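Stop Buying Grippers by the Spec Sheet

Opinion

Every few months I am asked which gripper a small assembly shop should buy. The person asking usually has two or three data sheets open already, and the sheets all list the same things: stroke, closing force, payload, repeatability, price. I have read a lot of these sheets and I no longer think they help much. My view is that you should pick the smallest, most annoying part you handle, set up a bench for it, and let every candidate fail on that part before you spend anything.

At Horen we did it the other way for years. We bought on closing force, figuring that a gripper strong enough for the heavy parts would manage the light ones. Force was never what stopped us. What stopped us was fingertip shape, and whether the wrist camera could still see the part once the fingers were close to it. Neither of those is on the sheet.

The part we test with now is the blade fuse. It is small, it is slick, it lies flat on the table with nothing sticking up to grab, and it comes in clear plastic as well as colors. It also has to go into a socket, so how you hold it matters as much as whether you hold it.
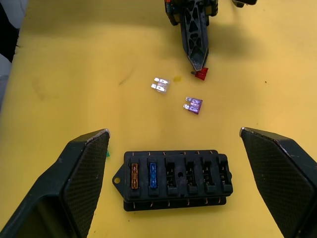 Vol. 8, No. 4

A wrist camera view like this tells me more than a page of numbers. Wide fingers with a textured inner face are good at holding a box. They are also large, and they take up a good part of what the camera sees. A long finger that narrows to a point can take a single fuse, but it holds it wherever it happened to touch, and a fuse held at an angle has to be straightened before it will go in. You learn both of these things in an afternoon with a real fuse box, and you can compare them directly if the two grippers are working over the same table.

I would also say something for yellow mats. We went through a gray one and a black one first. On black, a dark fuse box has no outline. On gray, the clear fuses were a problem for every camera we tried. Yellow isn't perfect for clear plastic either, but the black parts stand out well, and people can find things on it too. If you are comparing cameras, fix the mat and the lighting before you change anything else, or you will end up comparing mats.

The next argument is about one arm or two. The Prutesel people, who sell mostly single-arm cells, will tell you that a fixture does the job of a second arm for a fraction of the cost. For one product in long runs, they are right. A fixture is cheap and it never needs a software update. But our work changes often, and each new box meant a new fixture, a drawing, a wait, and a shelf to put the old one on. When I added up one year of that, we had paid for 321 fixtures, most of them used for a single order. A second arm that can hold the box and turn it toward the first one starts to look reasonable at that point.

Two arms bring their own trouble. The cables are the first of it. Anything with a loop of cable at the wrist needs room for that loop when the wrist turns, and the room has to be there for both arms at once. The second is that the grippers have to come close to each other without touching. An error of a few millimeters that means nothing to one arm over a table means a lot when two sets of fingers are working on the same box. Test at that distance. A demo where the arms stay on their own sides of the mat shows you nothing you need to know. 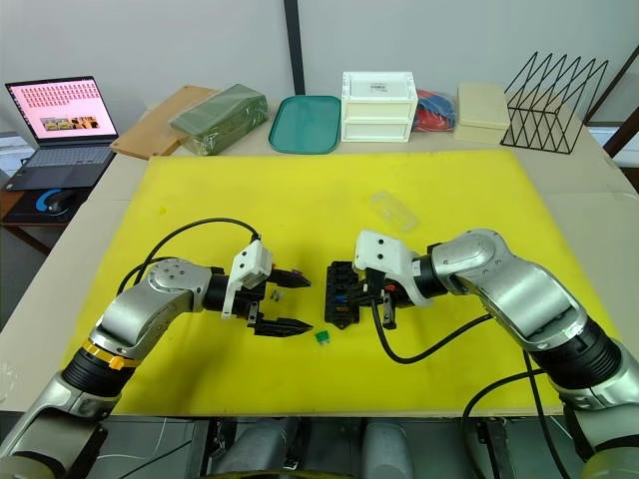

Teditska wrote back, after reading a draft of this, that I was being unfair to the spec sheet. "You can only bench test what you can borrow," the note said. "A shop with one technician can't try every gripper on the market. The sheet is how you get from thirty to three, and then you do your fuses."

I accept that. Use the sheet to throw things out. A gripper that doesn't open wide enough for your largest part can go without a test. My complaint is with shops that stop there, and with vendors who encourage them to. The Huerta line of controllers is sold almost entirely on cycle time, and cycle time on an empty stroke at that. We ran one for a month. It was fast, and it gave us no good way to close gently, feel for contact and stop. For fuses I would trade half the speed for that.

So ask the vendor for a loan, and send them a bag of your own parts if they won't lend. Ask for 100 tries in a row and the full record, including the drops. Ask where the part was dropped, too, as a fuse lost at pickup and a fuse lost at the socket are different problems with different fixes. Some vendors will say no. We have crossed a few off for that reason and have not gone back to any of them.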